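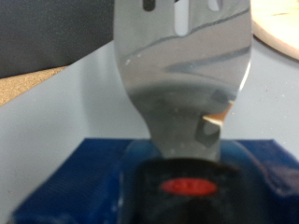

3.2 Collecting the Demonstrations

Reading time: 8 min

Demonstrations were gathered at a single tabletop station at Prurnitz. The wrist view and the external view were stored together, so that each sample pairs a close image of the tool with a wider one of the arm and the work area. Polished tools such as the slotted spatula (Figure 4, first panel) are hard for the wrist view. The steel mirrors its surroundings, and the reflections shift with every small change in pose. We kept these samples in the training set and did not mask the reflections.

The target of 50 episodes per task was fixed in June, before any policy was trained. Operators worked in blocks of eight episodes and then changed over. An episode was discarded if either view dropped frames or if the operator stopped the arm by hand. For the kitchen tasks 38 episodes passed this check on the first attempt – the rest were recorded again under the same protocol. The Patwary logger wrote joint positions and gripper state next to the images, and the Mostus tool was used only for labeling.

The second panel of Figure 4 gives the external view, with the gripper over the toaster oven, the oven door down and two slices of bread on the round board.
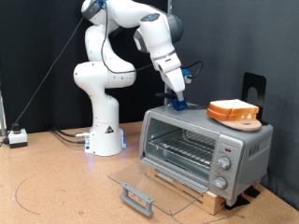

Figure 4. Wrist view (first panel) and external view (second panel).

Caradog Gwilliam has objected that a fixed target per task hides how uneven the tasks are, and that the count should follow the spread of starting poses instead. We agree in part. In the Rimia split, described next, some 80 episodes were allotted to the tasks with the widest spread, and the target for the others was left as it was.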